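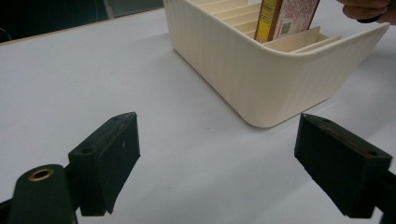 Kanaujia hand-held gripper kit, trial unit 2 - acceptance check before purchase

Site: Oltport bench. Checked by Naa Aryee, February 20, 2022. Supplier: Bistberg.

**Gripper**

- [x] Finger screws tight. *Torque not stated in the manual. Asked Bistberg.*
- [x] Fingers close parallel. *No play felt at the tips.*
- [ ] Finger faces free of damage. *Light scuffs and one reddish mark. Acceptable for trial, but a new unit should arrive clean.*
- [x] Trigger returns freely.
- [ ] Pinch guard fitted. *Missing from the case. Hold until supplied.*

**Work area**

- [x] Tabletop clean, nothing loose under the fingers.
- [x] Divided organizer sits flat and does not rock.
- [x] Cartons stand upright in the slots without forcing.
- [ ] Hands clear of the bin before the fingers close. *Rule is in the Zemus guide but not on the quick card. Add it.*

**Recording**

- [x] Storage free before start.
- [x] Test run 113 saved and played back.
- [ ] Run 808 saved. *Stopped early, error light on. Log sent to Bistberg.*

**Result**

Conditional pass. Two items block the order - the pinch guard and the fault on run 808. Finger wear to be looked at again after 2000 cycles, same bench, same organizer. Spare fingers are not in the quoted price and should be added before sign-off.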